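Clear bins, again

May 14, 2018

I have moved the last of the small stock out of cardboard and into transparent bins. The old system relied on labels, and the labels relied on me. After two years of it I had a shelf of boxes marked "misc" and a second order of things I already owned.

The bins are the large Plinley pattern, 327 mm deep, with a handle cutout moulded near the rim. Irja Seppälä lent me one in advance and I measured it against the shelf before buying. It clears the upright by 2 mm, enough if the bin goes in square.

Packets are sorted on the table first, by colour and then by length. Anything still sealed stays sealed. Flat packets go in on edge, long ones along the side wall, and padded ones last — they spring back and push everything else out of line if they go in early. 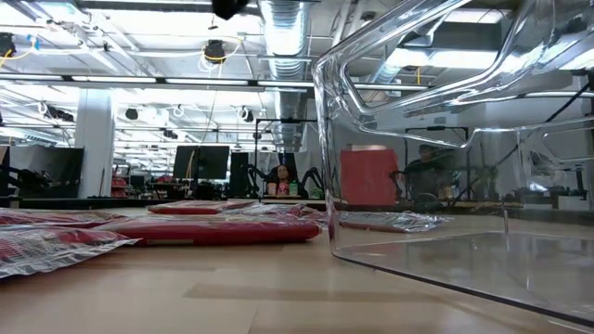
The sealed wrapping is the awkward part. It slides against the bin wall, so a row on edge will slump unless it is packed fairly tight. I tried a card divider cut to the inside width and it held, though it hides whatever is behind it. Rosalba Guerra uses a folded strip of clear sheet for the same job and I shall probably copy her.

Total so far is 41 packets logged, by hand, in the Guvbridge notebook. The spreadsheet can wait until June. I still need to find a lid that fits; the Hadik one is too narrow at the corners and bows in the middle.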